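Home > Paper and Card > Folding

Creases showing through on coloured paper – can I stop it?

Posted by merrowlane

I have been making folded paper decorations for a long table, mostly stars and simple birds, and I keep having the same trouble with the darker colours. If I get a fold in the wrong place and open it out again, the old line stays there for good. On white paper I can get away with it. On red and navy it shows up as a pale stripe, and the finished piece looks second-hand.

The paper is a pad of Martens origami squares, coloured on one side. I have also tried some loose sheets from Prandwood and they were a bit better but not by much. I fold on the kitchen worktop and press the creases with my thumbnail.

What I would like to know is whether there is a way of getting a crease out once it is in, and whether a different paper would mark less. I need 30 pieces by the end of July and have 6 done that I am happy with. I don't want to buy a lot of expensive paper if the problem is how I'm doing it.

Thanks in advance.

3 replies

tinplate_hen

You can't get it out completely. A crease is broken fibres, and with paper that is coloured on one side the colour is only a thin layer sitting on a white sheet. When you fold it with the colour outwards the layer cracks and the white underneath shows. No amount of flattening puts that back.

You can make it less obvious. Lay the sheet face down on a clean tea towel, put another piece of plain paper on top and go over it with a dry iron on the lowest setting. No steam. Keep the iron moving and lift it after a few seconds. Then leave the sheet under a heavy book overnight. It will lie flat, though the line will still catch the light if you tilt it. 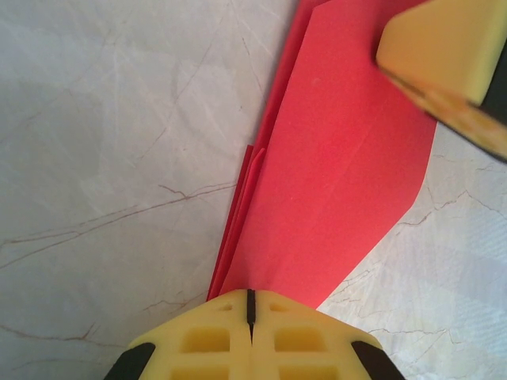 Red paper with a faint lengthwise crease across the main panel.

A line as soft as that one I would leave alone. Turn the piece so the marked side faces away from the window, or use the sheet for something where that panel ends up tucked inside. It is the sharp white ones that need a new sheet.

For the paper, look for anything sold as dyed through, or "solid core". The colour goes all the way into the sheet so there is no white to show. It costs more per sheet, but you throw less away. I buy the Esus packs when I can find them. Check the cut edge before you buy – if the edge is white, put it back.

The other thing is your thumbnail. It polishes the paper and leaves a shiny track on either side of the fold, which on a matt sheet looks worse than the crease does. Use a bone folder, or the back of a spoon with a scrap of paper under it. And don't press at all until you are sure the fold is in the right place. I pinch the two ends lightly, check, then run along it.

oldgatepost

just use white paper and paint it after

Gillifer

I'd agree with most of the first reply but not the iron, at least for bought origami squares. I scorched 4 sheets of a dark green that way, and on another pad the colour came off on the tea towel. If you try it, try it on a spoiled sheet first. A heavy book on its own for 2 days did nearly as much for me.

A few points on the folding, as 30 is a fair number to get through:

Make one complete piece in scrap paper before you start on the coloured. Newspaper cut square will do. Most of my wrong folds came from reading the diagram with the good sheet already in my hand.

Check that your squares are square. Cheap pads are often a millimetre or two longer one way, and then the corners never meet and you end up refolding. Trim them with a knife and a metal ruler if so.

Fold along the grain where you have the choice. Bend the sheet gently each way without creasing it and you will feel that one direction gives more easily. Folds running that way come out cleaner and the colour cracks less. With a star you can't do much about it, but for the birds you can line up the first long fold.

Painting afterwards, as suggested above, does work on thicker paper but it cockles anything thin, and the points go soft.

If you have a Merkico shop near you, they sell single large sheets of dyed-through paper and will cut them down if you ask. Ours charges a small amount for the cutting. I got enough for a set of table decorations out of two sheets, with offcuts left for gift tags.

This thread is closed to new replies.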